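Open day at the Zulholm wallpaper works
Visit report, 12/12/19

Zulholm opens its print hall to the public in December, when the production schedule is light enough to stop a line for questions. I went mainly to see the surface printing machine, which is hard to find in working condition, and stayed for the color kitchen and the test room. Notes follow in the order of the tour. Our guide was Apolline Leblanc, who runs the color kitchen and answered most questions with a figure or a sample strip.

Paper store

Base paper arrives in reels and stands on end in a closed room next to the loading dock. The works uses two grades. One is a traditional pulp paper, used on the surface machine. The other is a nonwoven, a blend of cellulose and synthetic fibers with a binder, and it accounts for most of the output. The practical difference for the person hanging it is expansion. Pulp paper takes up water from the paste and grows across its width, so it has to soak for a set time before it goes on the wall. Nonwoven stays very close to its dry size and can be hung dry onto a pasted wall. Reels are brought into the hall the evening before a run so that they reach the humidity of the room. A reel taken straight from the store tends to wander on the web guide.

Surface printing

The surface machine was built by Chauvin and has been rebuilt at least once, going by the mismatched castings on the drive side. Paper travels around a large central drum. The color stations sit around the drum, each with a tray, a felt blanket and a relief roller. The blanket picks up color from the tray and passes it to the raised parts of the roller, which lay it on the paper. There is no drying between colors, so wet color goes onto wet color and the edges blend slightly. Customers pay extra for that softness.

The machine can carry 11 colors. Leblanc said that few patterns need all of them, and that setup time grows faster than the number of rollers because each one has to be brought into register against those already set. Register is still adjusted by hand wheel with the machine at crawl speed. We watched an operator bring a dark outline roller into line with a leaf fill. It took several passes and produced a fair length of waste, which is cut up for packing.

After printing, the paper hangs in long loops and is carried slowly through a heated tunnel. Some of the loops brushed together near the entrance while we stood there. I asked about smudging and was told that the loops touch back to front only when the spacing slips, and that it had slipped.

Gravure and digital

The Vuvico gravure line is faster and less interesting to watch, being enclosed. Each color is dried before the next is applied, and fine line work holds much better. Cylinder engraving is sent out. Cylinders are stored in racks by pattern family, and reprints depend on the old cylinder passing inspection for wear.

The digital printer handles short runs, murals and sampling. Its main limit is matching: a pattern sampled digitally and then moved to gravure will shift in the grays and the dull pinks, and the customer has to approve it a second time.

Color kitchen

This was the best part of the visit. Every batch is drawn down on the actual base paper, dried and compared with the retained standard in a light booth under 2 light sources. A batch that matches in daylight and drifts under warm indoor light goes back. Leblanc keeps standards in the dark in flat drawers and replaces them on a schedule, as an old standard yellows and the new batches get adjusted toward it. She showed us a pair of pinks that matched in the booth and separated clearly under the hall lamps -- a useful thing to have seen before complaining to any supplier about a bad batch.

Pattern repeat and match

A short talk covered straight match and drop match. In a straight match, the motif meets at the same height on every strip. In a half drop, every second strip is shifted by half a repeat. Large motifs such as birds or big leaves waste more paper with either method, and in a small space the repeat may never complete. 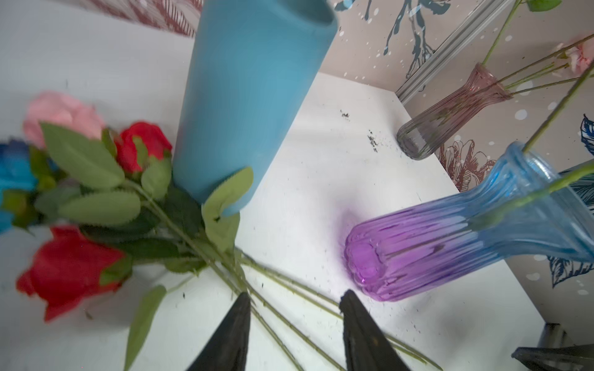 Artificial roses beside the teal vase.
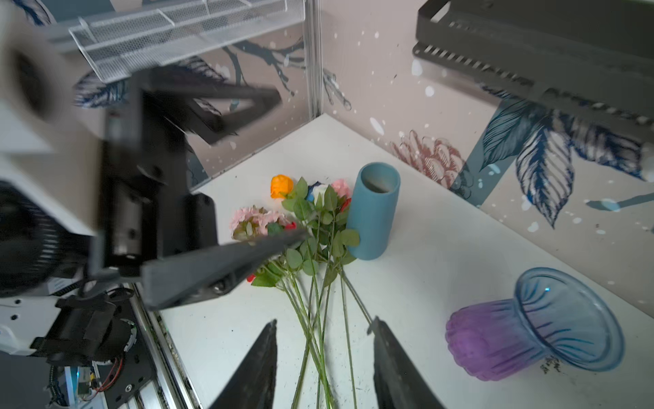
Large leaf print on pale pink, meeting in the corner.

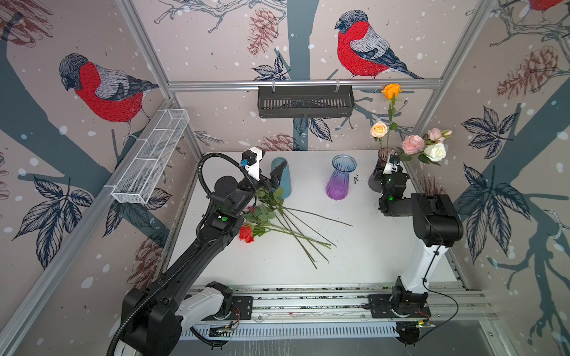 Bullfinches, pine cones and snow dots. 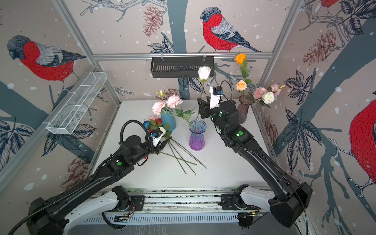
Bullfinch paper behind the table.

Test room

Light fastness is tested in a xenon cabinet with part of each strip masked. Washability is tested by rubbing with a wet pad under a fixed load, and the result decides which symbol is printed on the label. Illovia, the paste brand sold in the works shop, has its own adhesion tests done elsewhere, so I can't report on those.

Practical notes

The tour runs on foot through the print hall and the floor is uneven near the drying tunnel. Hearing protection is handed out at the door. Offcuts and second-quality rolls are sold at the exit, with batch numbers on the wrapper. Check that these agree before paying -- the two rolls I picked up first were from different batches.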